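3/5/22, toy bench, Brildale room

Good day! We finally got to the plush bin and I had more fun than I've had in weeks. Goal was sorting and tidying: which toys go back on the shelf as they are, which ones need a stitch, and which ones need new faces. Jhun brought the bin over from storage and Yvette set up the white table before I got in.

Started with the bears. Most are fine. Bear 464 has a seam going under the left arm, ladder stitch will do it, I used the upholstery thread and it closed up beautifully. Bear 913 lost its tag so I wrote a new one. Please keep the tags tied on with string, the pins leave holes in the short pile.

Brushing notes, for Mylene mostly: the soft pet brush beats the wire one on everything except the long white fluff. On that, use fingers first, then the wide comb, and hold the tuft at the root so it doesn't shed. I tried it dry and then with a light mist, and the mist is so much better! Let it air dry, no heat gun (we all remember the rabbit).

Stuffing: the Oltley fill is springier than the old stuff and I love it for bellies. For legs and snouts it's a bit too lively and pushes back out of small openings. Old fill for those until we run out. We have 8 bags, so no hurry.

Then the pig. I'm so taken with this pig. Whoever designed it put magenta fuzzy ears right up in a tuft of white hair and gave it a round red nose, and somehow it all works. Bead eyes are small, so check the thread behind them with the loupe before it goes anywhere near the little kids' shelf. Hermine wants to copy the ears for the Fung pattern, and I told her to trace them before we brush anything.

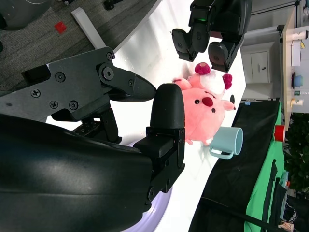 Pink pig on the white table, light blue mug next to it.

Left to do: pull test on the pig's eyes, ear tracing with Hermine, order more white thread (35 m spool, the bigger one tangles). Efren has the good scissors, get them back.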